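Everyday Things and What They Are Made Of

A Young Readers' Explainer from the Zultotis Learning Library

Every home, school and office has a table where small things gather. There may be a cup on it, a roll of tape, a brush or two and something soft to play with. Most of the time we do not look at these things very closely. We use them and put them down again.

This explainer asks you to look more closely. It is written for readers in grades two through four, and it can be read alone or with an adult. Words in the list at the end may be new to you.

What is a material?

A material is what a thing is made of. Wood, glass, metal, paper, cloth and plastic are all materials. A thing can be made of one material or of several.

People who design objects choose materials with care. They ask what the object will be used for. Will it need to bend? Will it need to hold water? Will a small child hold it? A material that is right for one job may be quite wrong for another. A paper boat is fine in a bathtub for a few minutes, but a real ship is not made of paper.

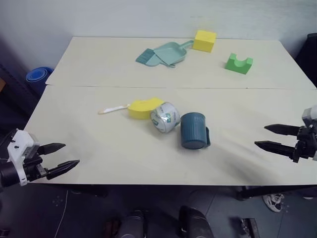 A dustpan and brush, foam blocks, a roll of tape and a ribbed mug share one tabletop.

Foam: full of bubbles

Foam is a material with a great many tiny bubbles of gas trapped inside it. Because the bubbles weigh almost nothing, a foam block is light for its size. A child can lift a large one easily. Soft foam also gives way when it is pressed, so a tower of soft foam blocks makes very little noise when it falls.

Foam blocks come in many shapes, and each shape has its own use in building. The yellow cube on the far side of the table has flat faces, so it can be stacked any way up. The green block has a half circle scooped out of its top. A shape like that can be turned over to make a bridge or a tunnel. It can also be left as it is, with something round resting in the hollow.

The arch is one of the oldest shapes in building. Long ago, builders learned that a curved shape could carry weight across a gap. Stone bridges made with arches have stood for hundreds of years. When you place a block with a half circle cut from it over a toy road, you are using the same idea.

Tape: a long strip on a roll

Packing tape is a thin strip of plastic film with glue on one side. The strip is wound around and around a stiff ring called a core. Winding keeps the strip tidy and keeps dust off the glue.

Why can you see through clear tape? Light passes through the thin film and the glue. One layer may be hard to see at all, and this is the reason the end of a roll can be so difficult to find. A helpful habit is to fold the end over before you put the roll away. The fold makes a small tab, and the next person can find it quickly.

A roll of tape is a flat, round shape, something like a wheel. It can stand on its edge, but it can also roll off a sloping desk. Laid flat, it will stay where it is. 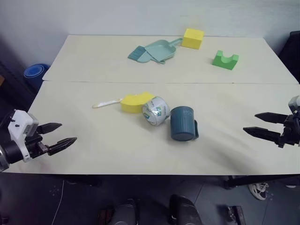 Zultotis Young Readers -- Issue 16, page 3

Brushes: many hairs, one job

A brush has two main parts. The first is the handle or body, where the hand goes. The second is the bristles, the stiff hairs that touch whatever is being cleaned. One bristle alone could do very little. When many are set close together, they can push crumbs, reach into corners and loosen dirt.

A hand brush and a dustpan work as a pair. The brush moves the crumbs and the pan collects them. The front edge of a dustpan is made thin so that it can lie close to the floor or table. If there is a gap under the edge, the crumbs slip beneath the pan. Many sets, like the pale teal one near the center of the far board, are made in matching colors so that the two parts are easily kept together.

To sweep a table well, begin at the side farthest from you. Hold the pan still and tip its handle up a little. Use short, slow strokes. Quick strokes send the crumbs flying past the pan, and then the work must be done again. Empty the pan into the trash before you carry it anywhere else.

A toothbrush is also a brush, although it is much smaller. Its head must fit inside a mouth and reach the teeth at the back. Its handle is long and slim so that the fingers can guide it. You would not sweep a table with a toothbrush, and you would certainly not clean your teeth with a dustpan brush! Both have bristles, but each is the right size for its own work.

Toothbrushes used for brushing teeth should be kept apart from cleaning tools and rinsed after each use.

Cups and mugs: made to hold

A mug has an easy task to describe: it must hold a drink without letting any out. To do this it needs solid sides and a solid base, with an opening only at the top. Many mugs are made of a baked clay called ceramic. The clay is shaped while it is soft and then heated in a very hot oven called a kiln. The heat makes it hard.

Most ceramic mugs are then given a shiny coat called a glaze. Glaze helps to keep the drink from soaking into the clay. It can also add color, and the inside of a mug need not match the outside.
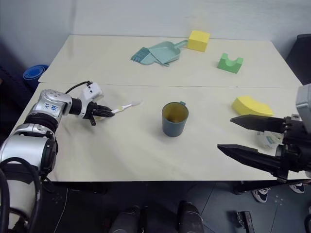 Dark teal-gray on the outside, mustard yellow within: one cup can have two colors.

The handle of a mug is there for a good reason. Hot cocoa warms the sides of a mug, and the sides may become too hot to touch. A handle stands away from the side, so fingers can hold it more comfortably. Always ask an adult before you pick up a mug with a hot drink in it.

Some mugs have raised lines, called ribs, running down the outside. Run a finger across a ribbed mug and you will feel the bumps. Ribs are pleasant to look at, and they give the hand something to press against.

Sponges: soft and thirsty

A sponge has many small holes. When a dry sponge is set in water, the water moves into the holes and stays there until the sponge is squeezed. A sponge used for washing has holes that join up with one another, so that water can travel from one to the next. In some kinds of foam, each bubble is closed off by itself. Water cannot travel through it easily, and so foam of that kind makes a poor sponge. It floats very well, however.

Sponges are sold in many shapes. A straight side is useful on a flat counter, and a curved side is useful inside a bowl.

Something to try

With an adult's permission, collect a few small objects from one room and set them on a table. Place the soft ones together and the hard ones together. Then mix them up and sort them again, this time by material. You may find that an object has changed groups. You may also find one that belongs in two groups at once, such as a brush with a plastic body and bristles of a different material.

Draw a chart of what you found. Leave a space beside each object and write one thing that its material can do.

When you are finished, return each object to its own place. Wipe the table and let it dry.

Words to know

Bristle -- one of the stiff hairs on a brush.
Ceramic -- clay that has been shaped and baked until it is hard.
Core -- the ring at the center of a roll.
Glaze -- the coat on the surface of a ceramic object.
Kiln -- a very hot oven for baking clay.
Material -- what a thing is made of.

Zultotis Learning Library. Reviewed 20 January 2023. The next title in this series, on paper and cardboard, will be available in March.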